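## 3. Placing your Kusuma speaker

Now for the fun part! Where the Kusuma sits changes the way it sounds more than any setting in the menu, so give yourself a few minutes to play with it before you hide the cable.

1. Pick a solid, level surface at sitting height. A low cabinet works beautifully.
2. Set the speaker down with the Fusia logo toward the room.
3. Leave at least 3 inches between the back of the speaker and the wall. The bass port is back there and it needs to breathe.
4. Plug the power cord into the speaker first, then into the outlet. The ring glows amber.

Narrow rooms make bass sound bigger, so start with the Bass dial at 2 and work up from there.

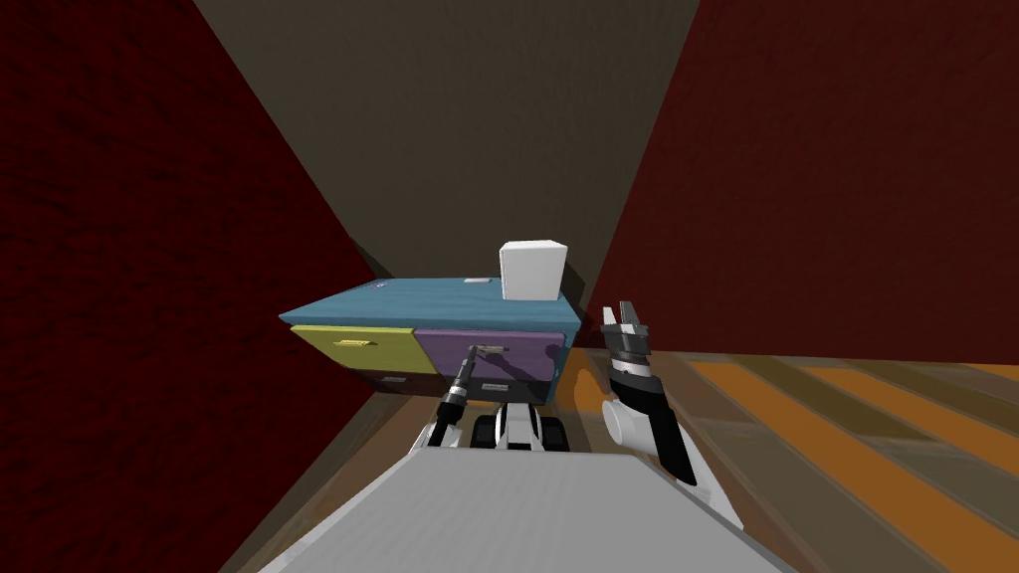
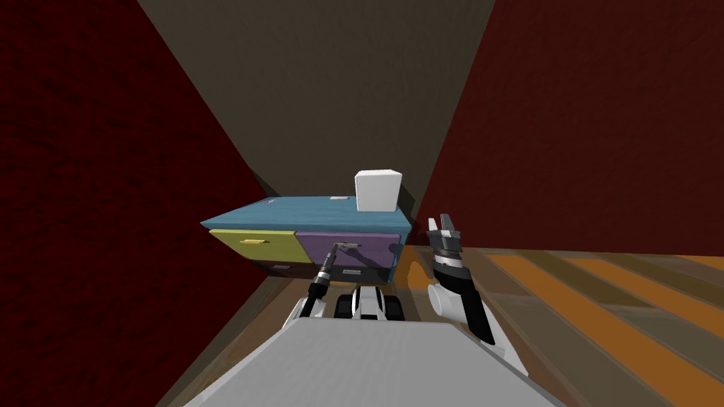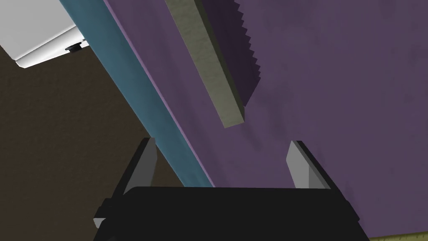 5. Play a song you know really well. Walk to your favorite seat and listen to the low notes.
6. Too boomy? Pull the speaker forward a little and try again. Too thin? Slide it back, but keep the gap from step 3.
7. Hold the Room button until the ring turns white, then stay quiet while the test tones play. You'll love what this does for voices!

**Note:** Run the Room test again any time you move the speaker or add a rug. The old result is replaced.

**Caution:** Keep the volume below 50 during the first test. The tones are louder than you'd expect, and pets hate them.

**Caution:** Don't stand the speaker on its side. The rubber feet are the only part made to carry its weight.

If the ring blinks red, unplug the cord, count to ten, and start over at step 4. Still blinking? Write down the code in the app (2323 means the microphone is covered) and turn to section 7.

Updated 6/29/18, D. Kadrić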